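Community Food Store and Household Goods Programme: Puklow District
Interim progress report to the grant manager
Submitted 2025-02-25
Prepared by Viktória Vass, Programme Lead

1. Purpose of the report

The report covers the second half of the grant period and follows the interim statement already held by the funder. It sets out what has been delivered under each agreed heading, where delivery has fallen short, and which changes to the work plan are requested for the remaining months.

The programme supplies surplus food and essential household goods to residents of Puklow and the surrounding villages who have been referred by a social worker, a health visitor or the housing office. No charge is made to the household at any stage.

2. Referrals and households served

In the reporting period the programme accepted 105 households. Of these, 21 were referred more than once, in most cases following a change of address or a break in benefit payments. Two referring bodies joined during the period, and the housing office now uses the same form as the health visitors, which has shortened the time staff spend checking details by telephone.

Demand from the villages remains lower than the original application expected. Discussions with the parish offices suggest that transport is the main obstacle, and that some older residents do not regard the service as intended for them. A revised leaflet has been drafted and will be tested in Zalby before it is distributed more widely.

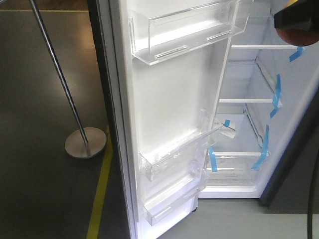

Cold storage in the home has become a larger part of the work than was planned. Families who receive chilled food cannot make good use of it without a working refrigerator, and several referrals mentioned food being kept on window sills or in shared kitchens. The preferred specification has therefore been reviewed. Clear plastic door bins are now asked for where the choice exists, as households have told us that they waste less when they can see what they have. A smooth white liner inside the door is also favoured for ease of cleaning. Price and running cost continue to take priority over both.

3. Food supply

Regular collections continue from Lo Presti, the wholesale grocer, whose weekly contribution consists mainly of dairy products, dry goods and root vegetables. The quality has been consistently good. Supply of fresh fruit has been less dependable, and on several occasions parcels were made up with tinned fruit instead.
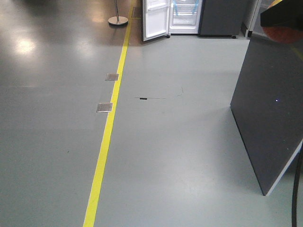 Bread remains a difficulty. The bakery which had agreed to provide unsold loaves closed its Puklow branch before the winter, and the replacement offer was for evening collection only. The programme has no driver on duty at that hour. A small purchase of bread was made from the contingency line and is shown in the financial annex.

Textiles are supplied by Trendomance under the existing agreement. Bedding and children's outerwear have been issued to all households that requested them – the first period in which this has been the case.

4. Staffing and training

The part-time coordinator post was filled after a second round of advertising. The postholder has completed food hygiene and safeguarding training and has taken over the referral desk. The driver's hours were increased to 30 per week, within the approved staffing budget.
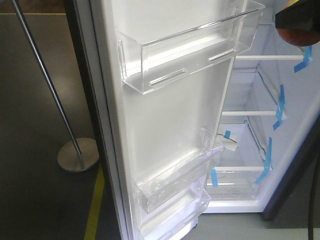 Training in basic budgeting, which was to have been given by an outside provider, did not take place. The provider withdrew and the fee had not been paid. It is proposed that the sum be moved to home delivery, where the need is greater, and that budgeting advice be offered through the housing office's existing sessions.

5. Finance

Expenditure is below forecast overall. The underspend arises from the late appointment of the coordinator and the cancelled training. Fuel and vehicle repair exceeded their line and have been met from contingency. No other transfer between budget headings has been made without prior approval.

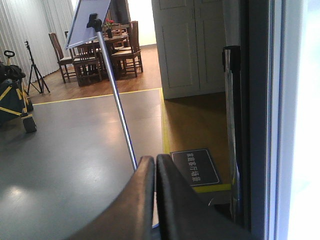 6. Matters for decision

The funder is asked to agree the transfer of the training fee to home delivery, and to confirm that refrigerators may be bought under the household goods heading without separate permission for each item. A reply before the next round of orders would be helpful.

7. Next steps

The Zalby leaflet trial will be completed and its results reported in May. Written terms with Lo Presti are to be renewed for a further year – the present letter contains no notice period, and both parties wish to correct this. The household survey will be repeated using the same questions as before, with the addition of one on travel to the collection point. The financial annex and the signed referral agreements are supplied separately.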